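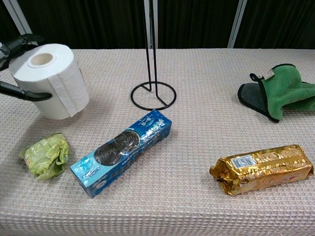
Step 4: Practice the paper towel roll

By now the Zurar two-finger gripper should be mounted and zeroed (steps 1 to 3). The paper towel roll is the first real task in the starter kit guide, and a good one to learn on. A roll is light but soft, and the cardboard core gives way if you squeeze too hard.

Set the wire holder near the back of the table with its rod upright. Stand the roll to the left of it. Leave a hand's width of open space around both. Other items can stay on the table. A box of cookies, a foil snack pack and a cleaning mitt make fair clutter, as long as they are not between the roll and the rod.

Open the fingers all the way and come in from the side. Close slowly until the paper just starts to dent, then stop. On the Zurar dial, a force setting of 3 is enough for a full roll. Drop it to 2 when the roll is half used.

Lift straight up. The bottom of the roll has to clear the top of the rod before you move sideways. Most early misses come from starting across too soon and knocking the holder over. If you have a patterned cloth on the table, keep it flat and pull out any folds near the base.

Tilt the top of the roll a little toward you if you need to see the core. Straighten it again before lowering. Bring the core over the rod, go down in short moves, and open the fingers when the roll rests on the wire ring.

A loose end of paper will not hurt anything unless it gets under a finger. If it does, set the roll down and turn it so the flap faces away from the grip.

Kirsten Leclerc, who wrote the first version of this guide at Zevodbridge, suggests 90 tries before changing any settings. I found the force setting worth changing sooner, after about 20.

What the kit costs to run

Finger pads are the only part that wears. Zurar rates a pair for 2,000 grips. Spares come from the Draltley store and clip on without tools. Zero the gripper again after every pad change, as in step 3.

Step 5: Flat boxes

Turn the wrist so the fingers close across the narrow side of the box. Start with the force at 2.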